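Publicado el lunes, 12 de mayo de 2025
Por Rosalba Ferraro, Área de Documentación, Tradora

Corpus Atden de recetarios domésticos: ficha de datos

Resumen

El corpus Atden reúne 3,012 recetas manuscritas procedentes de 19 cuadernos familiares, transcritas y normalizadas para el estudio del léxico culinario. La presente ficha describe su contenido, los criterios de transcripción y las condiciones de uso.

Composición

Cada registro incluye título, ingredientes, modo de preparación y una signatura del cuaderno. De las recetas, 2,723 cuentan con transcripción revisada; las demás figuran con el valor "pendiente" en el campo estado.

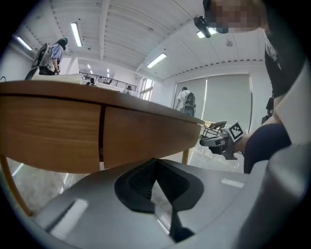 Las medidas antiguas (libra, onza, cuartillo) se conservan en su forma original, con la equivalencia métrica en un campo aparte. Las abreviaturas se desarrollan entre corchetes. Los pasajes ilegibles se marcan con tres asteriscos y no se reconstruyen.

Limitaciones

Predomina la repostería, y 739 registros carecen de datación. No se recomienda emplear el corpus para estimar el consumo de alimentos.

Responsables

Transcripción: Ubaldo Melis. Revisión: Gudrun Holmgren. La próxima versión está prevista para junio.

Contacto: Área de Documentación | © Tradora 2025 | Volver arriba

Este sitio utiliza cookies propias y de terceros. Aceptar | Configurar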